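Progress report, kitchen automation pilot, Derkley site
For: Anahera Grimshaw
From: Ehsan Naqvi
Covers up to end of December

Anahera, sorry, short one. Fuller numbers go in the spreadsheet when Rieger send theirs over.

Where we are. Breakfast line at Derkley has 2 stations running with the arm, third still on the bench. The plan said 3 by now. Delay is the Varnine controller, second unit went back, replacement promised but no ship date. Not chasing a discount yet, would rather have the part.

Trays: 1091 breakfast trays went out with at least one automated step in the period. 131 needed a person to step in. Most of those were toast. Bread in crooked, bread not all the way down, lever not latching. Porridge and juice hardly ever. So toast is where the bench time is going.

Bench work. Toaster on its side so the slots face the arm instead of the ceiling. The green on the lever is for the vision side, black lever in a black housing was hopeless to pick out. Willel are doing the slot and lever detection, we do the motion.

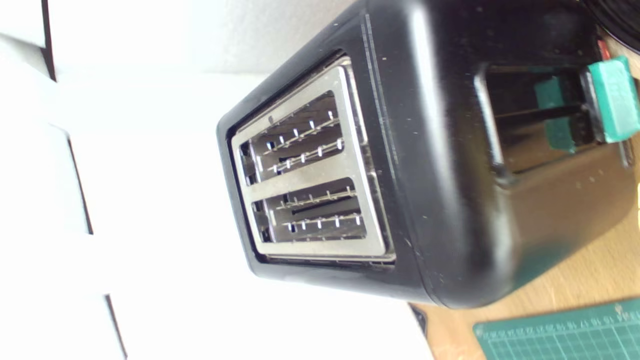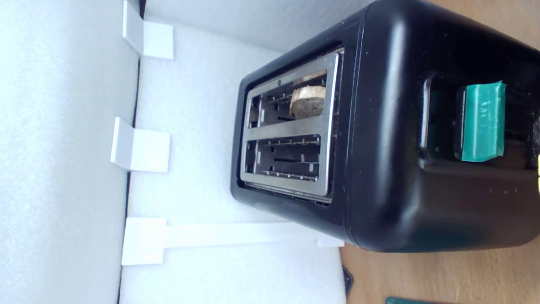
Bench toaster, teal-green at the lever.

Staff. You asked for this part specifically so giving it more room than last time. Headcount on the early shift is unchanged and the agreement says it stays that way through the pilot. What has changed is what people do between 5:30 and 7 a.m. Before, two people stood at the toasters the whole time. Now one person covers both stations and the other is out on the floor doing special diets and late requests, which used to get pushed to after 8.

Mixed reactions. The floor job is popular. The station job is not. It is a lot of watching, then a sudden jam, then watching agian. Two of the early crew asked to rotate every hour and we said yes, works fine. One person has moved to the late shift and gave the new setup as the reason. I think that's fair and it should be on record.

Complaints we have acted on: the stop button was too far from the sink side, moved. The alert tone was awful, changed. Complaint we have not acted on: people want to be able to clear a slice without calling the tech. Needs a safe hold state in the software and a half day of training. Software first.

Also the clean-down. We did not budget time for it and the crew have been doing it on top of thier normal close. Needs fixing in the roster now, not at the end of the pilot. Please can you back me on this with Derkley management.

Money. On budget except the controller shipping. Training line is underspent becuase of the above, please don't claw it back.

Next: third station up once the controller lands, hold state tested, crew survey repeated with the same questions. Could use a call with you before the Rieger review, any morning after 9.

Ehsan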